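Trilludham Workshop: Two-Arm Build, Gallery

Posted Mar 25, 2022 by Nele Kettler

Photos and notes from the two-arm project in the shared workshop. Lamduan Noiphan did the wiring and the gripper mounts. I wrote the control code. The arms were bought used and rebuilt over February. The aim is handling soft household items, which our first single-arm rig did badly: it could grab a cushion but had no way to keep it from folding over.

Both arms run from one controller on a shared clock. The loop period is 15 ms. An earlier version had each arm on its own timer, and they drifted apart enough to pull against each other on longer moves. Log files from that version are still on the workshop drive under run 1874, for anyone who wants to see what the drift looks like.

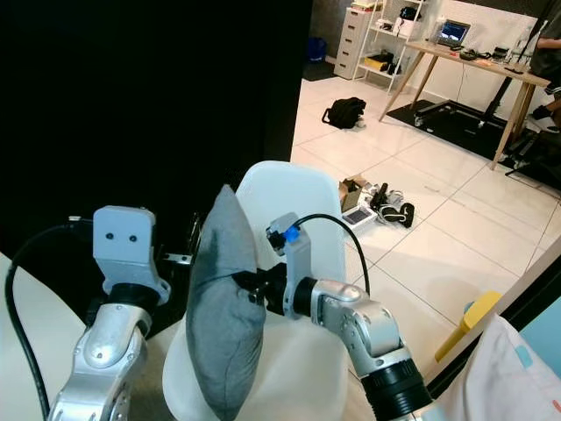 Cushion task on the white chair. Right gripper closed on the side of the cushion, left arm alongside.

Cable routing: the gripper cables run outside the arms in a wide loop. Inside routing was tried first and limited wrist rotation. The loops need enough slack for a full reach across the body and must be checked before each session.

Finger force: the closing current is capped in software. Hard objects are easy to tune. Fabric is not, as the motor sees very little load until the filling is fully compressed. We now stop on finger position first and use current as a backup limit.

Still open: calibration between the two bases is done by hand and takes 31 minutes. Rüdiger Oltmanns has offered to machine a locating plate. The wrist collars will be reprinted with a deeper lip. Part files go in the Leite folder once the new collars have been fitted.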